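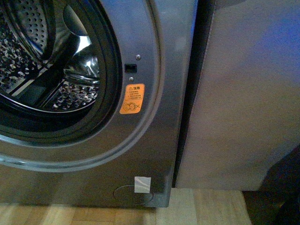 To: the Mellosero users list
Subject: Re: Door opening estimate drifts when the head is low
Sent: Wednesday, 16:40

Hello all,

thank you for the answers, and sorry that I was slow. I wanted to repeat the test before writing again. I put my comments between the quoted parts.

> We see the same with the Praltwood set. When the head camera is near to
> the washer and the door ring is only partly in the view, the ellipse fit
> becomes unstable. The centre moves to the side where the ring is missing.
> We tried a stronger prior on the radius and it helped a little, but then
> it fails on machines of another size.

Yes, it is the same for us. With the full ring in view the fit is good and I have no complaint. With an arc only, the residual is still small, so the confidence stays high, and the planner accepts a centre which is wrong. For me this is the worst part. A wrong estimate with low confidence I can handle.

I did not try the prior on the radius for the reason you give.

> Did you consider to mask the drum? Our feeling is that the holes and the
> bright lifter give many false edges, and the fit takes some of them as
> the ring.

I did it now. I ran the 40 test sequences from our kitchen set-up again, with the drum masked and without. Masking helps in the sequences where the lifter has a strong reflection. In the others there is no difference I would defend in a paper. The gasket is a bigger problem than the drum, in my opinion: it is black and glossy, it has folds, and each fold makes a nice smooth curve nearly parallel to the ring. The edge detector likes it very much.

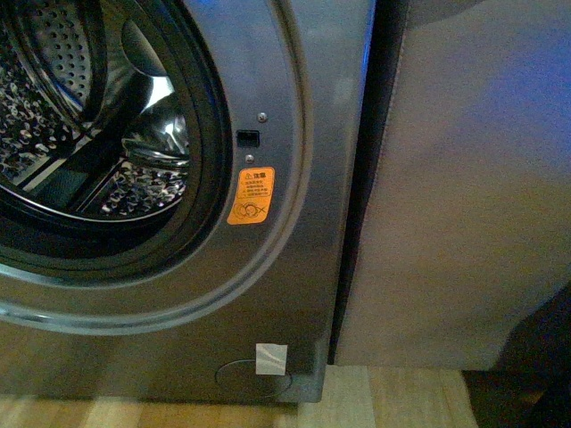

What worked better is to stop asking the ring for everything. On the flat part of the front, next to the ring, there is the slot for the door latch with one small screw over it and one under it, and then the orange warning label. These things do not move relative to the opening. So I now keep the arc fit, but I add the slot and the corners of the label as fixed points, and I solve for the pose of the front panel first. The centre of the opening follows from the panel pose.

The results, on the same 40 sequences:

— arc fit only, as in the Malton branch: 24 sequences with the centre outside our tolerance
— arc fit with drum mask: still too many, I will put the table in the repository
— arc fit with the fixed points: 5 sequences outside

Of these 5, most have the label in strong shadow. I do not read the text of the label at all, it is too small at this distance and we do not need it. Only the corners are used. The screws I left out in the end. They are a few pixels wide and the detector confuses them with reflections on the metal.

> How do you get the fixed points for a new machine? If somebody must
> measure each model by hand, it is not a general method.

This is a fair objection. At the moment one must take 7 reference views of the machine with the whole ring visible, and the script computes the layout from them. It is not general, I agree. But for a robot which lives in one home and uses one washer it seems acceptable to me. If the owner removes the label, one must repeat the procedure.

I have also one question to the people who use the Escobar calibration. Our front panel is slightly curved, and I treat it as a plane. Near the slot the error is small, lower on the machine it grows, and I see it clearly when I try to add the oval cover near the bottom as one more point. Does anybody have a simple model for this, for example a cylinder with one free parameter? I would prefer not to fit a full surface.

The code is in the branch "panel-first". Please do not merge it yet, the names of the parameters will change and the unit tests still expect the old output. If you run it on your own sequences, send me also the bad cases, they are more useful to me than the good ones.

Best regards,
a user from the kitchen group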